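# Leave the powder in the bag

I have been told by three separate people this year that I should decant my laundry powder. One of them gave me the container to do it with, a Virnumeo tub with a bamboo lid and a little chalk label, which retails for $19 and holds less than the bag it is supposed to replace. I thanked her. It has clothespins in it now.

My position is that the bag was fine. It came with the powder in it, it had the dose printed on the side, and when it was finished I threw it out. I am willing to be argued out of this, and I have tried to take the other side seriously, but every time I get close I find myself holding a dustpan.

Let's start with the claim that decanting is neater. Neater when? For most of its life, a tub with a lid does look better on a shelf than a pouch that has slumped over on its face. I'll give them that. But the pouring has to happen, and it has to happen again every time the bag is replaced, and the pouring is the messy part. A soft pouch is a terrible thing to pour from. It has no spine. You hold it at the top and the powder sits in a bottom corner, doing nothing, and you tip it a bit more, and then the whole corner lets go at once. Half of what comes out is heavier grains that land in the cup and the other half is dust that lands wherever it wants.

And what do people pour into? Very often some cup. They don't buy the $19 tub. They take a plastic tumbler that came with a lid, something light and slick that narrows toward the bottom, and stand it on the washer because the washer is the nearest flat surface. Then they need both hands for the bag, so there isn't one left for the cup.
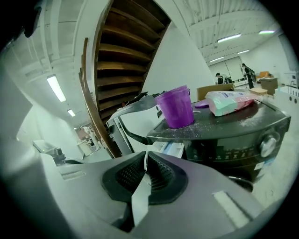
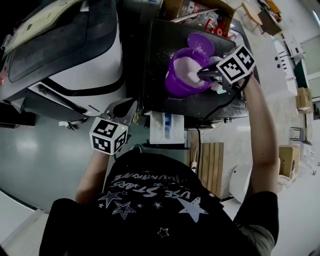
The purple cup, with its lid off.

I rent in Mahuika, in a building where the laundry is a shared room on the ground floor, so I see other people's systems whether I want to or not. The shelf over the machines is a museum of decanting. Jam jars, a cookie tin, a milk jug with the top sawn off, one very handsome glass canister that has been empty since March. I don't know which powder is in which jar, and I doubt all the owners do either. There are two jars side by side with the same white stuff in them. One might be washing soda. I wouldn't bet a good shirt on it.

My bigger complaint is the label. A pouch tells you how much to use, what it does to wool and what to do if it gets in your eye. All of that goes in the trash the moment you've finished pouring, and in its place you get the word "WASH" in nice handwriting, or nothing. I've watched a neighbor stand at the Burnetti with a scoop in one hand, looking something up on her phone that she had thrown out with the bag. She guessed in the end. I would have guessed too, and I would have guessed high, the way everyone does.

Paora Tuhiwai, who lives upstairs and disagrees with me about most domestic matters, makes the best case I've heard for the cup. He says a big bag gets damp. Our laundry room steams up, the top of the pouch never seals after the first week, and by the end you are breaking off lumps with a spoon. A cup with a tight lid only gets a small amount at a time, so the rest can stay upstairs in a dry cupboard. Fine. That's a real argument and I've had the lumps. But he is describing a cup he carries down two flights of stairs with a lid on, filled over his kitchen sink. He fills it halfway. I asked to see him do it, and he wedged the cup between the faucet and the wall so it couldn't go over, which is more thought than anybody in the photos on those tidy-home accounts appears to put in. I have less of a quarrel with Paora's cup than I came in with.

What I can't accept is the idea that the transfer saves anything. I've seen it claimed, in a discussion thread on the Rurnar home forum that ran to 1313 replies before someone locked it, that people who decant use less powder. The explanation was that a nice container makes you "mindful." I don't believe it for a second. A 300 gram pouch has 300 grams in it on the day you buy it. After a trip into a cup it has that minus whatever went across the washer top and whatever stayed stuck in the seam of the bag. You can wipe the spill into your hand and drop it back in, along with the lint. I've done that. I didn't feel mindful.

There is also the matter of the top of the machine itself. On a white washer you can pretend. On a black one every grain shows, and a dry cloth just moves them around. Use a wet one and now you have a thin paste, and it dries into a haze you can see from the door. I used to think dark appliances looked smart. Then I cleaned one.

If you must decant, and I know some of you must, then put something under the cup, a tray or a sheet of newspaper or an old towel you were going to wash anyway. Use a wide container and a scoop, and leave the pouch standing up while you dig into it. Cut the dosing panel off the bag and tape it to the side of whatever you've picked. And put the lid somewhere you'll find it, preferably where the powder won't land on it, because a lid with grit around the rim won't close properly and then you've lost even Paora's argument.

Or fold the top of the bag over twice and put a clothespin on it. I have a whole tub of them if you need one.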